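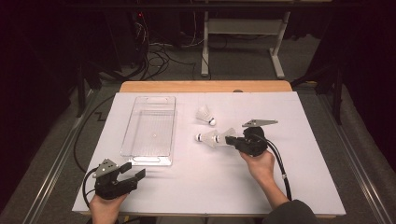
2023-05-17

Second go with the Clelier handhelds, shuttlecocks into the clear tray. Same white top on the table as before so the numbers can sit next to the Grurnwood ones from September.

I still don't buy the claim that these are gentler. The Clelier sheet talks about soft closing, but all I can feel is a slower motor. Picking by the cork is fine. Picking by the skirt is where I expect trouble, and the sheet says nothing about thin or springy parts. I'd like to see one skirt pick that wasn't chosen by the person selling the thing.

Did 60 picks, right hand mostly. Logged 64 closings, so four were re-grabs. Two of those were me coming in too low and the fingers meeting the tabletop. The other two I can't explain and I'm not going to guess.

Weight: 668 g each on our scale, cable unplugged. My wrist noticed before the scale did. The Grurnwood pair was lighter and had more slop in the fingers. Pick your complaint.

Cables are my main gripe. The right one wants to lie along the forearm and pulls when I reach for the far end of the tray. Tried a strap on the sleeve, which moved the pull up to the elbow. Uchida controller dropped the left gripper once, came back after a power cycle. Log line 975 if anyone wants to look. Could be the connector, could be the firmware. Clestdale will say connector.

To do: swap left and right cables and repeat. Skirt picks only, same tray position. Don't quote the 60 to anyone until that's done.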